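Folders Wanted (T-Shirts, Not Paper)
Samarakoon Garment Care, Clotudville
Posted May 2019
Part time, 13 hours a week, mornings

Can you fold a t-shirt? Most people say yes to this. Then we hand them a t-shirt.

Samarakoon takes in other people's clean laundry, folds it, and sends it back looking as if its owners had their lives in order. We fold for two small hotels in Dendstead, a swim school, a number of gyms and a growing list of private households who are perfectly able to fold their own shirts and have decided they would prefer not to. We don't judge them. They pay our rent.

We are looking for two people to join the folding room in Clotudville. The work is quiet, warm in winter, slightly too warm in summer, and done mostly standing up. You will have your own table, white, big enough to lay out a full-size shirt without the sleeves hanging off the side, and wiped down before each batch. You will be asked to keep your coffee somewhere else. You will forget once.

What you will be folding

T-shirts, mainly. In February we put 2000 of them through the room in a single week, after a charity run ordered more than it had runners. On top of that there are polo shirts, pillowcases, aprons and the occasional fitted sheet. Fitted sheets are shared out equally among the staff, as is the blame.

How we fold

We use what is known in-house as the Fitholm fold, after the hotel that first complained about the way we did it before. Lay the shirt flat, front up, and smooth it from the collar down. One side comes in over the body, and its sleeve is laid straight down the front. Same again with the other side. Then the hem goes up, and up again, and you have a neat rectangle that will stand in a drawer.
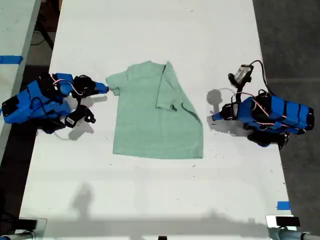
The first side is easy. It's the second one that shows whether you were paying attention, as any difference in width turns up at the collar, and a crooked collar is the first thing a customer sees when the bag is opened. Smooth out the wrinkles before you go on. A wrinkle folded into a shirt on Monday's kind of mood is still there when the shirt gets home, only sharper.

New starters usually manage 60 shirts an hour by the end of their first month. Our steadier folders do 80 and hold a conversation at the same time. We would sooner have 60 good ones than 80 that look as if they were packed during a fire drill, so please don't practice for speed before you come in.

You might suit us if you

- can stand for a few hours and lift a full laundry bag onto a table
- notice when a hem isn't straight, and are a little bothered by it
- can tell an inside-out shirt from a right-side-out one before folding it, not after
- are fine with the radio station, which was settled by vote and will not be reopened until next year
- can start at seven in the morning and be civil by half past

No experience is needed. Retail experience is welcome, although people who have folded in clothing stores tend to arrive with strong views and a plastic folding board. You may keep the views.

Pay and hours

Pay is by the hour, never by the piece, and starts above the local minimum. We will give you the exact rate when we reply to your application, so you don't have to sit through an interview to find out. There is a paid break each shift, paid training for the first two weeks, and free folding of your own laundry. Staff use that last one more than you would think.

Parking is behind the building. The Dendstead bus stops across the street and is late in both directions.

How to apply

Send us a short note with your name, a phone number and the mornings you can work. A résumé is fine but we don't insist. In place of a cover letter, tell us how your t-shirts are kept at home: drawer, shelf, hanger or chair. "Chair" has never cost anyone the job.

If we like your note, we'll ask you in for a trial hour, which is paid. You will be shown the fold twice and given a pile of mixed sizes to work through at your own pace. Wear comfortable shoes and leave the big rings and bracelets at home, as they snag on knits.

Applications can also be dropped off at the front counter. Please hand them over flat. We have enough to fold.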